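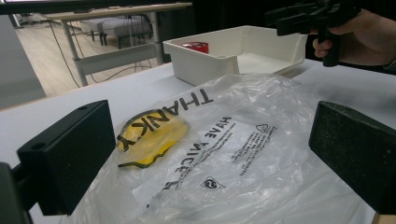 ## The Smiling Bag

Rutilio Galindo loved a carrier bag. He loved them the way other men love boats, and on the morning of the Husholm summer fair he had one spread out on the white table in the back room and was beaming at it.

"Look at that face!" he said. "Yellow as custard. You don't get a yellow like that any more."

I had only come in for the kettle, but you can't walk past Rutilio when he's happy, so I went and looked. It was a see-through sort of bag, wrinkled all over, with a big yellow smile on it and THANK YOU in black. It wished us a nice day as well. I was standing on the wrong side of the table and had to tip my head nearly onto my shoulder to read it.

"It's lovely," I said, and I meant it. It was July, the windows were open, the band was tuning up on the green (badly, gloriously) and I would have said the same about a brick.

"It's from Darari's," he said. "The sweet shop, down by the old ferry steps. My sister and I used to get one every Saturday, and we'd fight over who carried it home. I haven't seen one in years. And then this morning I'm emptying a box of curtain hooks from the Verschueren sale, and out it comes!"

He smoothed one corner with his thumb. It sprang straight back up again, and he laughed out loud.

The trouble was the raffle. Every table at the fair had to put up a prize, and ours was meant to go into the white tray by noon. So far we had one small red thing, which Rutilio said was a treasure and I said was a bit of a puzzle, and we'd been round the houses about it since breakfast.

"In the tray," he said.

"Out of the tray," I said. "People pay good money for those tickets."

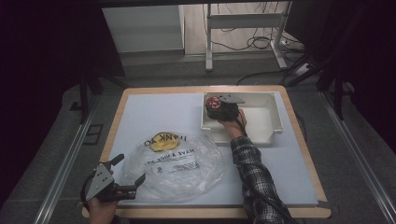 "They'll be fighting over it," said Rutilio, who has never in his life believed that anybody could be disappointed by anything. "You wait. You put it in the corner, nice and neat, and you let them come to it."

So in the corner it was, and I wrote out the card in my best capitals, and then I had my idea. I get perhaps one good idea a summer, and I can feel them coming, like a sneeze.

"Give it away in the bag," I said.

He went quiet. The band found its note at last and set off down the green at a tremendous pace, with the drum a little way behind.

"In the Darari's bag?"

"Somebody's going to carry it home, Rutilio. They'll swing it all the way up the hill. When did it last have an outing?"

He thought about that for so long that I made the tea, drank mine and started on his. Then he picked up a pencil and added a line to my card, pressing hard, with his tongue between his teeth. *Comes with bag*, it said, and he underlined *bag* twice.

We sold 635 tickets that afternoon. The girl who won was six or seven, with ice cream up to her elbows, and she didn't give the red thing so much as a glance. She held the bag up to the sun with both hands and shouted for her brother to come and see the face.

"I'm carrying it!" he yelled, already running.

"You're not!"

Rutilio had to go and stand behind the tea tent for a minute. When he came back he bought me a bun.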